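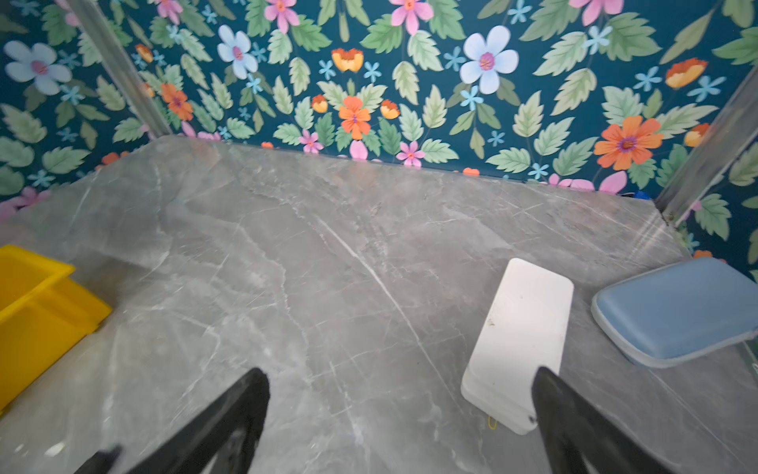

Support > Gusineo Kitchen Scale > Setup

4. Setting the zero

1. Stand the scale on a hard, level surface. Carpet is neither.
2. Fit the battery and press ON. The display shows 8888, then 0. It is not an error code, whatever your brother-in-law says.
3. Put your empty bowl on the plate and press TARE.
4. Add ingredients slowly - the scale dislikes surprises.

Note: After 42 seconds without a button press, the scale goes to sleep. Wake it with ON and tare again.

CAUTION: Do not stand on the scale. It stops at 11 pounds, and you don't.

Last updated: 21/03/2025

This site uses cookies. Accept | Manage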